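4.2 Late goals and squad rotation in the regional league
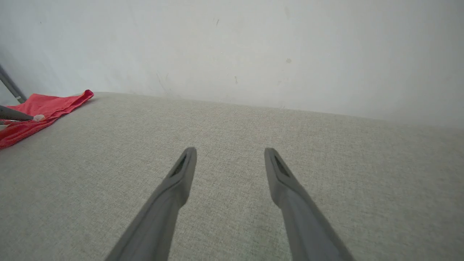 The second part of the analysis concerns goals scored after the seventy-fifth minute. Earlier work on this question has mostly treated late goals as a matter of fitness. Tired defenders lose their runners, gaps open between midfield and the back line, and the side with more energy takes advantage. Nyanda has argued that this account leaves out the part played by the coach, who decides which players are tired in the first place. The match records used in this study allow the two explanations to be compared.

The league had 16 clubs in the season under review. Match reports were obtained from the league office for all fixtures played from September onward, and the data set was closed on May 2, 2005. Matches that were abandoned or replayed were removed. For each remaining match we recorded the starting eleven, the time of every substitution, the score at the seventy-fifth minute and the final score. A club was classed as rotating if it changed at least two starting players between one league match and the next over most of the season. By this rule six clubs were rotating and the rest were settled.

Rotating clubs scored a larger share of their goals late in matches than settled clubs did. The difference was clearest in away fixtures. Prurkora, which used 22 different starters during the season, came from behind after the seventy-fifth minute more often than any other club in the league. Arkeck kept nearly the same side from the opening match until the winter break and gave up several leads in the closing stages. Its results improved in the spring, when injuries forced the coach to bring in younger players.

The case of Sepúlveda does not fit this pattern. The club rotated heavily, yet its late scoring was close to the league average. The match reports suggest that it often used its substitutions before the hour and had no fresh players left for the final period. We therefore repeated the comparison using only matches in which a club made a change after the seventieth minute. The gap between rotating and settled clubs became smaller but did not disappear. Plukance was left out of this second comparison, as the times of its substitutions were missing from many of its home reports.

Two limits should be noted. Match reports were written by different officials, and the recorded minute of a goal may differ slightly from the true one. In addition, clubs with larger squads are better able to rotate, and squad size was not controlled for in the present section. This point is taken up in Section 4.3, where results are given separately for clubs with large and small playing budgets.

Figure 4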